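Progress report to the Stetberg Fund, 2/24/21
From Zuweira Agbeko, Carside evening English classes

Hi all! I promised you a report once the winter term had settled down, and it finally has, so grab a coffee. The short version is that we have 36 learners on the books, up from where we were in December, and the waiting list is getting long enough to worry me.

Most people come straight from a shift. That's why we moved the start back by 40 minutes, and the late arrivals have nearly stopped. We also rewrote the first unit around words people use at work - lift, tie, sort, hand me that - and it's going down much better than the old chapter on vacations.
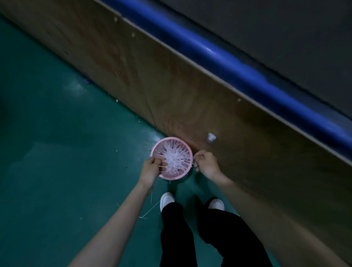
Unit 1, "At work": basket, rim, strand, hold.

Your money has mostly gone to teaching hours and the second set of workbooks. The tablets from Akyol came late and two of them wouldn't charge, so I sent those back and I'm still waiting on the refund. I'll put it in the next budget sheet when it lands.

The speaking groups are my favorite part of all this. Yayra Adjei runs the beginners and she's got them arguing about bus routes in English (loudly!). The reading group is slower going. I think the texts are too hard, and I've asked for easier ones.
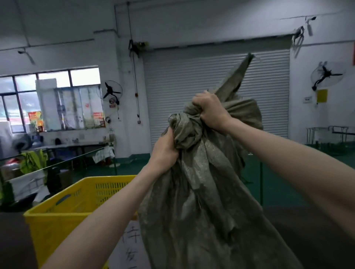
Carside Adult Learning Team

Now for the bit I'd like your help with. The room at Idstead is ours until the end of term, but the rent goes up after that and our budget doesn't cover the difference. I've looked at the library, which is cheaper but closes too early for us. Could we move some of the printing money across? We've got plenty left in that line.

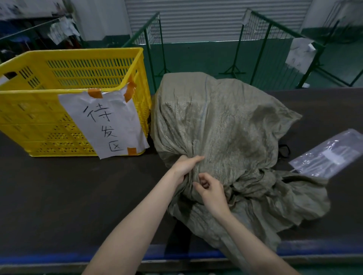
Will learners have to pay if the rent goes up?
Classes stay free for everyone already enrolled, and any change for new learners would come to you first.

I'll send the test results with the budget sheet. Call me if you want to visit a class - we'd love to have you!

Zuweira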